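Menos vallas y más bancos

El ayuntamiento de Pacheco ha vuelto a sacar a concurso el cierre perimetral de sus plazas. El pliego habla de seguridad, de convivencia y de horarios. En la práctica significa que tres plazas del centro tendrán verja y candado a las diez de la noche, y que la explanada de la estación, donde patinan los chavales, se llenará de jardineras de hormigón colocadas a una distancia calculada para que no quepa una tabla entre ellas.

Llevo once años escribiendo en esta columna sobre espacio público y he defendido cosas que salieron mal. Defendí el carril de Kirkalix, que hubo que rehacer, y defendí la fuente interactiva, que estuvo más tiempo apagada que encendida. Lo digo para que se entienda que no creo que toda intervención alegre en la calle sea buena. Las de quita y pon, en concreto, me cansan bastante. Se pinta una rayuela gigante, viene el fotógrafo, se inaugura y al segundo invierno quedan manchas de color que resbalan cuando llueve.

Pero entre la rayuela de escaparate y la verja hay mucho terreno, y en ese terreno es donde un municipio decide qué clase de calle quiere tener.

Lo que se hizo hace dos veranos en la plaza de Pludholm es un caso útil. La arquitecta Vanderleia Conceição recibió un encargo modesto: cambiar el mobiliario sin tocar el pavimento ni el arbolado. Retiró los bancos individuales con reposabrazos en medio y puso unos bancos corridos, anchos, a dos alturas. La altura baja sirve para sentarse. La alta sirve para apoyarse, para dejar la compra, para que un crío se suba y salte. No hay ningún cartel que diga para qué es cada cosa. Se instalaron además siete mesas fijas, sin tablero de ajedrez impreso, sin nada encima.

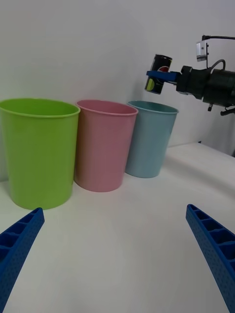

A las mesas se les ha dado todo tipo de uso. Por la mañana hay desayunos y partidas de cartas, a mediodía comen los de la obra de al lado, por la tarde se hacen deberes y se celebran cumpleaños. Yo he visto una asamblea de inquilinos y una clase de costura. Si hubieran impreso un tablero de ajedrez en cada una, serían mesas de ajedrez, y en esta ciudad juegan al ajedrez en la calle cuatro personas, a las que saludo desde aquí.

Ese es mi argumento principal contra buena parte del llamado urbanismo lúdico. Decide de antemano cuál es el juego. Una cosa con forma de dragón es un dragón, y al niño de nueve años le deja de interesar el dragón a la tercera visita. Un muro bajo, en cambio, es portería, tienda, trinchera y sofá. Cuesta menos y se mantiene con un cubo de pintura.

El argumento en contra lo conozco porque me lo repite por carta Reda Bensaid, vecino de la plaza y lector de esta página. Sostiene que un espacio sin uso asignado lo acaba ocupando el que más ruido hace. Vive en un primer piso y duerme mal. Tiene parte de razón, y sería poco serio despacharlo como un quejica. En julio, a la una de la madrugada, la plaza de Pludholm es ruidosa. También lo era antes, con los bancos antiguos, pero eso a él le consuela poco.

Lo que no comparto es la conclusión. El ruido de madrugada es un problema de madrugada y se trata a esa hora, con presencia en la calle y con límites a las terrazas, que en esa plaza son la fuente mayor y de las que el pliego no dice una palabra. Cerrar con candado castiga además a la gente que cruza a las seis para coger el primer tren y tendrá que rodear la manzana entera, porque la verja no se abrirá hasta las ocho.

Luego está el dinero. El pliego prevé 420 metros lineales de verja solo para la primera fase, y en ningún apartado se calcula el mantenimiento. Las bisagras se descuelgan, las cerraduras se fuerzan y alguien tiene que abrir y cerrar todos los días del año -- también el de Navidad. En Velura pusieron verjas parecidas y acabaron dejándolas abiertas de forma permanente, atadas con alambre, porque la contrata de apertura salía más cara que la de limpieza. Allí siguen. Estorban a los carritos y no cierran nada.

A los patinadores de la estación les debo un párrafo. Recogieron 1.000 firmas en junio y pidieron una reunión que todavía no se ha celebrado. Su propuesta es razonable: reforzar con pletina metálica los cantos que ya usan, aceptar un horario y dejar libre el paso hacia los andenes. Las jardineras los mandarán a otro sitio, probablemente a la rampa del ambulatorio, y entonces habrá que poner jardineras en el ambulatorio. He visto este recorrido en dos barrios y en los dos terminó igual, con una pista a las afueras a la que solo se llega en coche.

El plazo de alegaciones sigue abierto hasta final de mes. Se presentan en el registro, en la planta baja, y basta con un escrito de una página. Yo he presentado la mía. Pido que se retire el cierre de las tres plazas, que se estudie el horario de las terrazas y que se reciba a los patinadores antes de encargar una sola jardinera. Bensaid me ha dicho que también presentará la suya, en sentido contrario, y me parece muy bien.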